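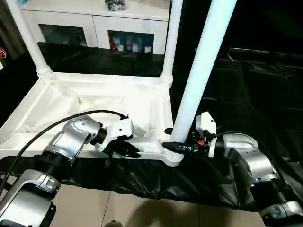 3.2 Fitting poles to plastic racks

Small plastic racks are wonderful objects to study. They are cheap, they turn up in kitchens and bathrooms everywhere, and almost all of them depend on the same simple idea: a pole goes into a socket at the corner of a tray, and the next tray goes on top. We wanted to know where that idea goes wrong. The Bidside collection, which we built up over two years, holds 125 racks of this type, and between them they gave us 1366 pole joints to examine. As far as we know, no earlier study has looked at this many joints on such ordinary furniture, and we had a great time doing it!

We scored each joint with Tiltness, our measure of how far a fitted pole leans from the line its socket was meant to hold it on. A score of 0 is a pole standing true, and a score of 100 is a pole lying against the rim. Tiltness says nothing about whether the pole will stay in. A leaning pole can be jammed very firmly, and a straight one can lift out with two fingers.

The first surprise came from the order of work. Printed instructions usually tell the reader to fit the back poles, then the front ones, and to press each pole home before going on to the next. Racks put together that way had good scores at the back and poor ones at the last front corner. The tray flexes a little under each push, and by the final pole the sockets no longer sit square to one another.
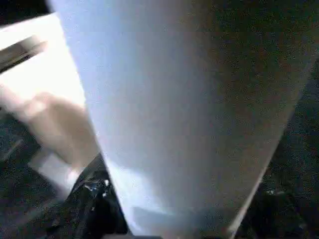
Setting every pole loosely first, and pressing only after all of them were in place, gave a far more even result. The gain was largest on racks with shallow trays, where a low rim does little to stiffen the corners. It was still there on deeper models, including the Farina, whose collars are so generous that we had expected the order to make no difference at all. We repeated the Farina set in November with fresh poles, and were delighted to see the same pattern again.

Sockets matter as much as sequence. A flared collar guides the pole in from a wide range of angles, so it is easy to start, but it also lets the pole rest at a lean and feel finished. Straight sockets are fussier at the start and much clearer at the end. Each pole was therefore turned by hand after seating and scored 3 times, and we kept the middle value. 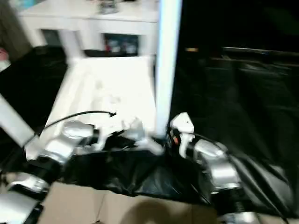

Figure 3. A white pole upright at the work surface, with wrinkled black fabric hanging along the front.

Linings deserve a word too. Many owners put a cloth in the tray, and a fold that creeps into a corner can lift a pole slightly off its seat. We scored each rack bare and then lined, and report the two sets separately in Section 4.

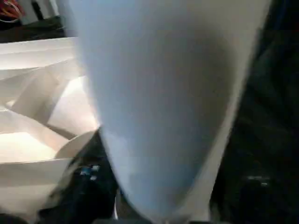 Should a cloth lining go in before or after the poles?

After the poles, in most cases. The corners are easier to check while the tray is bare, and the cloth can then be tucked down inside the rim, clear of the sockets.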